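Visit to the Trurora Road Safety Center

In April, members of our legal staff visited the Trurora Road Safety Center during its annual open day. The center provides training in impaired driving prevention to schools, employers and local police departments. Our office represents people injured in motor vehicle collisions, and the purpose of the visit was to learn how the center teaches drivers to recognize the effects of alcohol before they get behind the wheel.

Busisiwe Kruger, the center's director, opened the day at 9 a.m. with a talk in the main hall. She spoke about the months in which the center receives the most requests for employer courses, and about the difficulty of reaching drivers who have never been stopped or cited and therefore consider themselves safe. 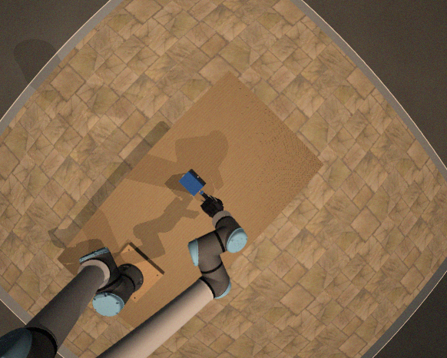
Reaction time was the subject of the first session, led by Gert Mokoena. He explained that alcohol slows the eye as well as the hand, and that a driver may see a hazard without judging how far away it is. Reaching for something as plain as a small blue block on a brown work surface requires a person to judge distance, direction and grip together, and each of these suffers after drinking. Mr. Mokoena asked those present to consider the same loss of judgment at highway speed, at night, with passengers talking in the car.

The second session took place on the closed course behind the main building. Visitors wore goggles that imitate impaired vision and walked a marked line 35 feet long. Two members of our staff took part. Both left the line well before the end, and both remarked that they had felt steady when they started.

After lunch, Zinhle Coetzee of the Sithole Foundation described its ride-home program, which serves the towns of Dodov and Wetemia.

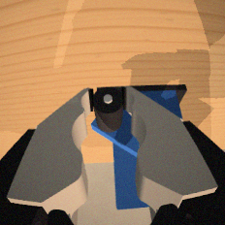

Under the program, participating restaurants and event halls offer guests a prepaid ride at closing time. Ms. Coetzee said that 200 rides had been provided during the past holiday season – more than the foundation had budgeted for – and that it hopes to add three further venues before the end of the year.

Our attorney Petronella Venter then answered questions on the legal duties of party hosts and employers. She advised anyone planning a staff event to arrange transportation in advance and to stop serving alcohol well before guests leave. She also reminded the audience that the law on host liability differs from state to state.

The center accepts group bookings throughout the year. Employers who wish to arrange a course may write to Sipho Fourie at the center's training office.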